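Workshop notebook, Tolcombe thermal bench
31 December 2021
Entered by: Natalia Villaseñor
Copies: I. Barroso, A. Carretero, L. Pugh

Subject: Shearer cab condenser, second vibration and leak run.

The unit supplied by Brisenano was mounted on the shaker at the start of the shift and charged with nitrogen. Mr. Barroso checked the torque on all six bracket bolts before the run and signed the sheet. The fan was wired to the bench supply and held at 3000 rpm throughout. Pressure was logged at the inlet and at the outlet.

No loss of pressure was recorded in the first 2 hours. The outlet reading then began to fall slowly. The run was stopped and the fittings were brushed with soap solution. Bubbles formed at the lower hose crimp only. The core and the header tanks are considered sound.
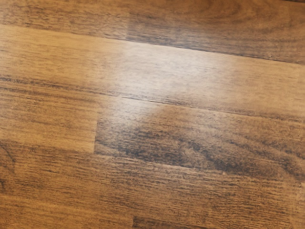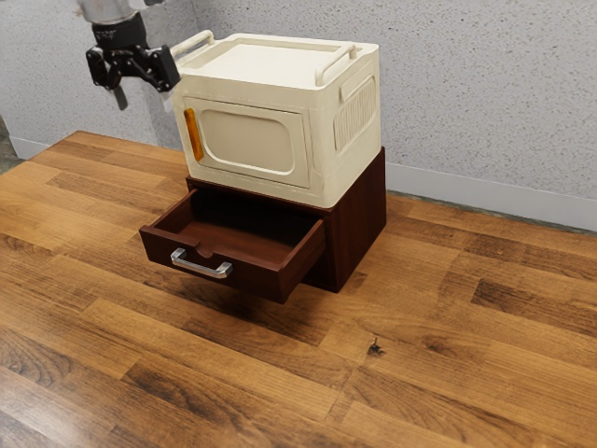
The crimp is to be cut out and sectioned before any further run on this unit. Ms. Pugh has asked for the matching hose from the Moltlow order so that the two can be compared under the microscope. Both hoses are to be tagged at each end and kept in a lidded box, of the cream kind with the raised rim on the lid, until the saw is free. Loose parts are not to be left on the bench. The ferrule from the first run was mislaid in that way and the comparison could not be made.

Dr. Carretero takes the view that the crimp die is worn. I have no measurement to support or exclude this. The die was last gauged in February and the record is in binder 9.

Outstanding:
Supplier to be informed of the leak in writing (Lozano).
Outlet transducer to be checked against the reference gauge.
Shaker booking to be extended once the new hose is fitted.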